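Ayten Karabulut designs assembly boards at Pokitz, in Clisturstead. "A board is a base with pegs, plates and slots," she says. "The blue ring is the part people ask about."

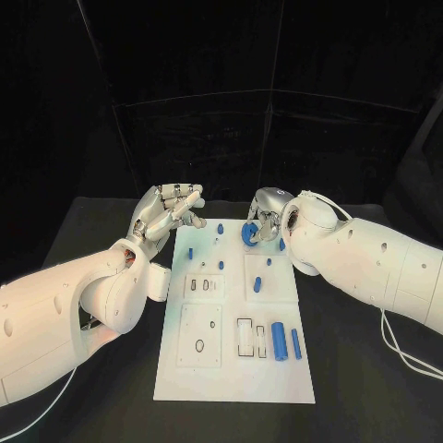
## On colour

She chose blue for the small parts early on. "The base is white, so blue is easy to find – under plain light, anyway."

Coloured light makes it harder, she says, and pale plates suffer most.
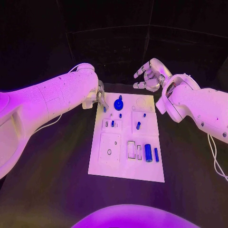

## What comes next

A longer board, in January. "With 47 parts. I'd like fewer."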